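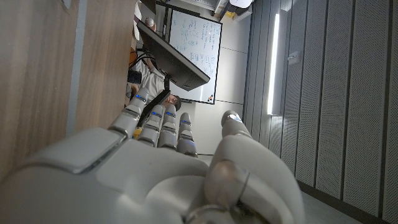
Saving up for the Treloar walk

I've started putting money by for a week on the coast path at Treloar next September. It's 74 miles if you do the lot, and I'd like to do the lot. Last time I stopped at Bollow with bad feet and got the bus home.

The plan is 400 pounds, mostly for rooms. I've gone back to saving in cash - the banking app makes it too easy to move money out again. Coins go in on a Tuesday night and notes when I have them.
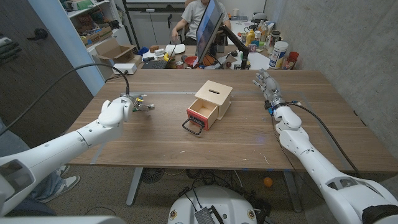
Wooden box, slot in the lid, red-fronted drawer.

I'm at more than half now. Boots come out of a separate pot, and I still need to ring the guest house at Lemura about the last two nights.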